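The gripper that wants to be repaired

At the Gál workshop in Walcombe, the most used tool on the bench is a hex key. It hangs from a string beside the test arm, and Jenő Lakatos reaches for it several times an hour.

Lakatos and his sister Erzsébet make one product, a two-fingered electric gripper called the Grelis. It bolts to the end of a small robot arm and is sold to firms that handle mixed parts in short runs: repair shops, kit packers, college labs. The price is £1784, with both fingers, the cable and a second set of finger pads in the box. The arm is not included.

That puts it in an awkward spot. Hobby grippers sell for far less, and factory ones for a good deal more. The Lakatoses say their customers had been buying the cheap sort and replacing it often, or buying the dear sort and being afraid to touch it.

"People ring up and ask if opening it will void the warranty," says Erzsébet Lakatos. "I tell them we put the screws on the outside for a reason."

The bolts are in plain view, and the fingers come off without disturbing the drive. I changed a pair in a few minutes at my first attempt, using the printed sheet that comes with the unit. My second attempt was slower, as I had put one finger on back to front and had to start again.
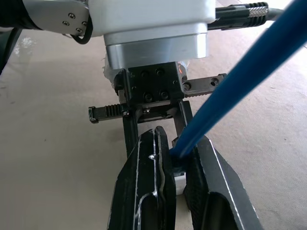 Changing fingers matters more than it might seem. A gripper is only as useful as the shapes it can hold, and most small shops do not know in January what they will be picking up in June. Gál publishes the drawings for its fingers, so a customer with a printer can make new ones. Several have. A bicycle repairer in Ondlow sent back a design for holding brake levers, and it is now on the company's website for anyone to download.

I borrowed a Grelis for 2 weeks and ran it on an arm belonging to a packing firm that already owned one of Gál's earlier units. The work was dull and varied, which suited the test. There were plastic caps, short lengths of rod, bottle tops and cardboard sleeves, all coming down the same chute.

It did well with anything rigid. Caps and rods were picked up cleanly once the closing force had been set, and the force stayed where I put it from one day to the next. Long parts held at one end were harder. They tend to swing when the arm stops, and the only cure I found was to slow the arm down. The cardboard sleeves were a nuisance. At the lowest setting the fingers still left a crease, and the firm's staff went back to packing those by hand.

The software is plain. One page in a browser shows the finger position, the force and a list of saved grips. It saves up to 2000 of them, far more than the firm could think of a use for. What it lacks is a decent search. Saved grips are listed in the order they were made, and finding an old one means scrolling. Jenő Lakatos says an update is due in December.

Noise is low. The fingers click when they reach full travel, and that is all you hear over the arm itself.

Support is by telephone or email, and it is the two of them who answer. I rang without giving my name to ask about a position error and had a sensible reply within the hour. It was a loose plug at my end. A larger maker would offer longer hours and an engineer who could visit, and a plant that loses money every minute it stands still should probably pay for that.

For smaller places the case is stronger. Spare pads are cheap, the drive can be sent back on its own, and Gál keeps parts for every version it has sold. The shelves behind the bench are full of them, in old biscuit tins with the version written on the lid.

The siblings have been asked to make a larger model and have so far said no. Erzsébet Lakatos would like to sort out the low end of the force range first — she has seen the creased sleeves, and has a box of them under her desk.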